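Lullby planner update cuts failed grasps in simulated kitchen

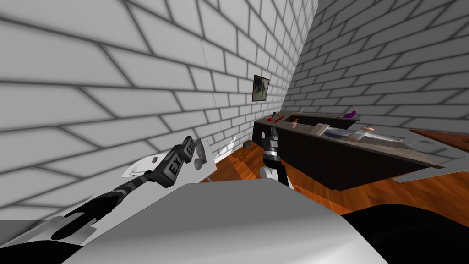
A simulated kitchen used to test the planner, with both of the robot's arms in view.

Dovbridge software firm Vashisht released version 3 of Lullby, its motion planner for two-armed robots, on Wednesday.

The new version checks both arms against each other before either one moves. Earlier releases planned the left arm first and fitted the right arm around it, and many runs stalled when the two got close.

Vashisht ran 2386 trials in Atau, the simulator it maintains alongside the planner. Layouts were changed between runs, with items moved on the counter and the robot started from different spots on the floor. The company said about 600 of those layouts had defeated the previous version at least once.

Planning takes longer in tight spaces, and the default time limit has been raised to 2000 milliseconds. Users can set it lower in the config file.

Logs saved with older versions will still open. Tests on hardware are due to start in August.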